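October 4, 2020

Sunlow glue trials, batch 58. Hide glue soaked overnight, warmed slow, still stringy off the brush. Thinned it twice. Berchtold recipe says 4 parts water but that must be for the older pearl stuff, ours drinks more.

Test strips clamped in pairs, beech on beech. Left them well alone this time!! September lot got moved too early and half of them crept.

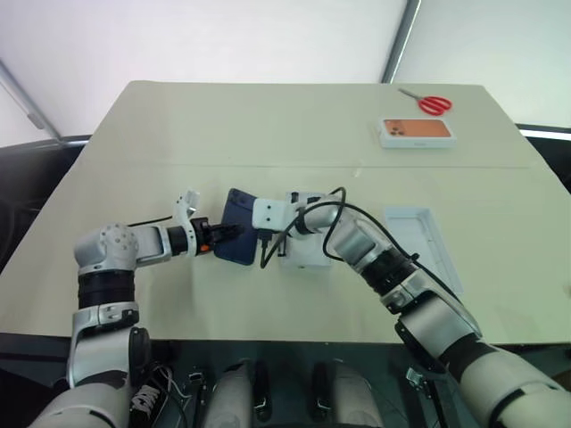
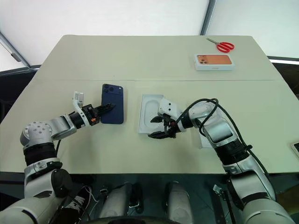 Page last changed: rev. 111, glue notes

Herkanier sample smells off, binned it. Mistammont one sets faster then I'd like, no time to line up a long joint. Might be ok for small repairs, chair rungs etc.

To do: new brush, lid for the glue pot, find the hygrometer. Strip no. 2897 has a pencil mark on the wrong face so read it from the other end. Try a pinch of urea next batch, write down how much for once.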